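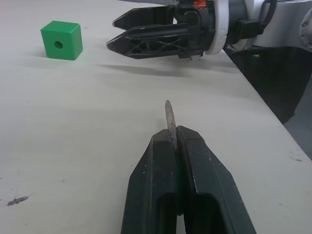
Low angle across the white top of the Setier, with a thin brownish rod held upright.

Setier work table, white, 140 cm
Reviewed by Ulises Pacheco
August 31, 2022

I bought the Setier to replace an old kitchen table I had been using for small repairs: hinges, drawer runners, bits of hardware that need cleaning up before they go back on. It cost $300 from Kahraman, plus delivery. I've used it most days for eight weeks.

Assembly took me an evening. The legs bolt on from underneath and the holes lined up. One bolt needed a washer that wasn't in the bag, so I used one of my own. The instructions are drawings only and the order of steps 4 and 5 should be swapped.

The white top is the reason I chose it. Small brown and grey parts are easy to find on it, and I lose fewer screws than I did on the old pine one. Rusty pieces leave marks. Most wipe off with a damp cloth and dish soap. Orange smears left overnight needed baking soda, and there is one near the back corner that hasn't fully come out. I put a mat down now when I'm wire brushing.

It is a bit bright under a lamp. I moved mine to the side and the glare stopped bothering me.

The table doesn't wobble when I'm filing or sanding by hand. It does shift if I lean on one end, and the feet slide on tile, so I stuck rubber pads under them. There is no drawer or shelf, and the edge is too thick for my smaller clamp. Anyone who clamps a lot of work should measure first.

Height is 91 cm. I'm fairly tall and like it for standing. For sitting you'd want a stool, as a regular chair is too low. The same table in grey was out of stock when I ordered and the store expected more in September.

I also looked at the Wedance bench, which has a drawer but a darker top and a much smaller surface. I'd still take the Setier for light repair work. For anything with a vise or a hammer I'd look for something heavier.

Rating: 4 out of 5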